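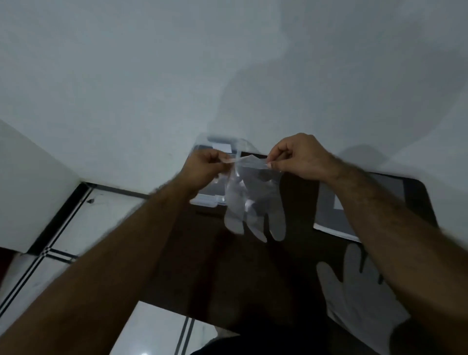 Kristóf Deák

April 2023 — I'm really pleased to say that Tultivlow, our little guide to handling food with clean hands, is out now! I wrote it with my colleagues at Muvine after watching far too many people (me included) wrestle with thin plastic gloves.

My favourite tip is the first one in it: pinch both sides of the cuff and pull it wide open before your fingers go anywhere near it. Lay the other glove flat on the table so it's ready.

The guide has 19 pages and we've printed 200 copies for market stalls and school kitchens in Dalon and Sampaio. They're free — just ask at the Muvine office and take up to 6 per kitchen. We tried it out in March with two stallholders, and the page on lidded tubs got longer after that.

Press copies are available from me at Muvine.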